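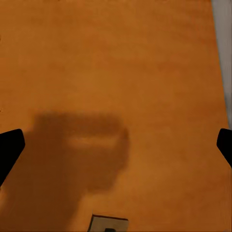
Review of childhood care records in Utville finds delays, missing files and inconsistent redaction

UTVILLE, July 23, 2024 - Adults who spent part of their childhood in foster or residential care in Utville often receive incomplete copies of their own case files, and many are given no written explanation of what has been withheld, according to a review published today by the Zariņš Center for Family Policy.

The review, Access to Care Records in Utville, examined 140 closed requests made by adults for files held by the city's Department of Children and Family Services or by a contracted agency. It considered how requests were logged, how files were located, how redaction decisions were made and recorded, and what support was offered when a file was released.

The review did not examine the quality of care described in the files, and it makes no findings about individual caseworkers or carers.

Files held in more than one place

Records created before the department adopted the Nurik case-management system are kept on paper or microfilm, and in many cases have been divided between the department and the agency that ran the placement. Staff handling a request have no single index to consult. Reviewers found that a search was commonly closed once one part of a file had been located, even where that part referred to documents stored elsewhere.

School reports, medical summaries and correspondence with birth relatives were the items most often absent. In several requests the applicant was told that no further records existed, and additional material was found after a second request was submitted under a previous surname or with a corrected date of birth.

"A request is treated as complete when the first box has been opened," said Marta Kravchuk, lead author of the review. "The procedure doesn't require anyone to check whether the child had an earlier placement, or a sibling file, or a file under another name. Those checks are made by experienced staff, and they are missed when those staff are away."

Redaction of third-party information

Department policy permits the removal of information about other people where disclosure would cause harm or breach a legal duty. The policy does not define harm and does not state whether information the applicant already knows should be removed.

In the files sampled, the names of parents and siblings were redacted in some cases and left in place in others with no recorded difference in circumstances. Reviewers compared duplicate copies of the same documents released to siblings and found that different passages had been removed. Reasons for redaction were seldom entered in the log, so a later reader could not reconstruct the decision.

Applicants interviewed for the review described receiving pages in which the account of why they entered care had been removed in full. One said she had known the events concerned since childhood and had hoped to learn the dates.

"I wasn't looking for a secret," she told reviewers. "I wanted to know how old I was when we moved, and where my brother went first. I got a page with a heading on it."

Support at the point of release

The department offers a meeting with a social worker to applicants who collect their files in person. The offer is not made to those who receive files by mail or download. Some applicants interviewed said they would have declined a meeting on the day but would have welcomed a contact name to use later.

Several applicants reported that abuse they had disclosed as children was recorded in the file in terms they did not recognize, or was described as a behavioral problem. The review recommends that release letters include details of independent counseling services and an explanation of how to add a statement to the record.

Joaquín Zapata, who sat on the review's advisory panel and spent his early years in residential care, said the wording of files should be addressed directly when they are handed over.

"The language belongs to its period and a lot of it is hard to read," Zapata said. "Tell people that first. Tell them they can put their own account next to it, and that it will stay there."

Recommendations

The review makes 15 recommendations to the department and its contracted agencies. The principal recommendations are that:

- a search be closed only after all known names, placements and sibling files have been checked, with the result of each check logged;
- a written redaction standard be adopted, with a presumption that information already known to the applicant is released;
- each redaction be marked with a reason code on the page;
- a second reader review any file in which the account of entry into care has been removed;
- applicants be able to request an internal review of a decision without submitting a new application;
- an offer of support be made to all applicants, whatever the method of delivery, and remain open for 3 years;
- agencies ending a contract transfer their records to the department together with a full inventory.

The department has accepted the recommendations on search and logging. It is considering those on redaction, which require legal advice - in particular on records that mention living relatives.

"We accept that the search procedure is too narrow," said Wyn Samuel, records manager at the department. "The revised procedure has been drafted and will apply to new requests. Applicants whose requests are already closed may ask for the search to be repeated, and they don't have to give a reason."

Indexing of the older paper files will be carried out under the Rimik project, which has 7 staff and is led by Ihor Savchuk. The project will begin with files transferred from agencies that have since closed. It will record names, dates and placement locations only, and indexed entries will be linked to Nurik. No completion date has been set.

About the review

Requests were sampled from the department's log and read in full by two reviewers, with disagreements settled by a third. Interviews with applicants were voluntary and were held separately from the file reading. Quotations from applicants are used with their consent and without names. The sample excludes requests made by attorneys in active litigation, and its findings should not be applied to that group.

The full review and a plain-language summary are available from the Zariņš Center on request, in print or large print.

Media contact: Nkrumah Ametepe, Communications, Zariņš Center for Family Policy, Utville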